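## Unit 4: Comparing Grippers on Thin and Soft Objects

Read this before the bench session. It assumes you have finished the unit on wrist cameras and can start both arms from the Malia controller without help.

### 4.1 Why stems are a hard case

Most gripper data sheets give a maximum force and a stroke. Neither number says much about a flower stem. A stem is thin, it bends under its own weight, and the head at one end is much wider than the part you want to hold. The pads have to close almost fully before they touch anything, and a small error in height puts them on the petals instead.

Two arms make the problem harder. Once both grippers hold parts of the same arrangement, any motion of one arm can load the other. The position error of each arm may be small, but the errors add across the work.
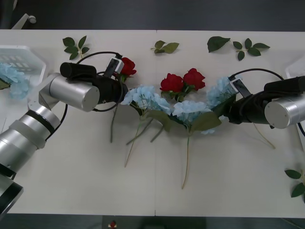

Jirnilora Course Notes, Vol. 2, p. 4

The left gripper has the red rose between its finger pads, with the head just above them. The right gripper is on a blue hydrangea near its stem. Compare the two grips before you plan your own trials – a pad that closes below the head leaves the flower visible to the wrist camera, while a pad pressed against the florets can hide the edge you need for alignment.

### 4.2 Pads under test

You will compare two pad sets, both with the same gripper body and stroke.

- **Plimex flat pad.** Stiff, with a smooth face. Contact is a short line along the stem. Slip shows up early in the force signal.
- **Niskanen soft pad.** Molded, with a shallow groove. Contact area is larger, but the groove only helps if the stem is within its width at closing.

Change pads on both arms together. Mixed sets are covered in Unit 5.

### 4.3 Procedure

1. Home both arms and zero the force readings with the grippers open.
2. Grasp one rose with the left arm. Log the closing width.
3. Grasp one hydrangea with the right arm. Log the closing width.
4. Bring the heads together at low speed and hold.
5. Open the right gripper first, then the left.

Stop the trial if either force reading keeps rising during the hold. The usual cause is a late command on one arm.

### 4.4 Reference log

The log on the course server has 3,139 grasp attempts. Use the first 3,000 to set your slip threshold and keep the remainder for checking it. Do not tune on the check set. Report results for each flower type separately – a pooled success rate hides the difference between a narrow head and a wide one.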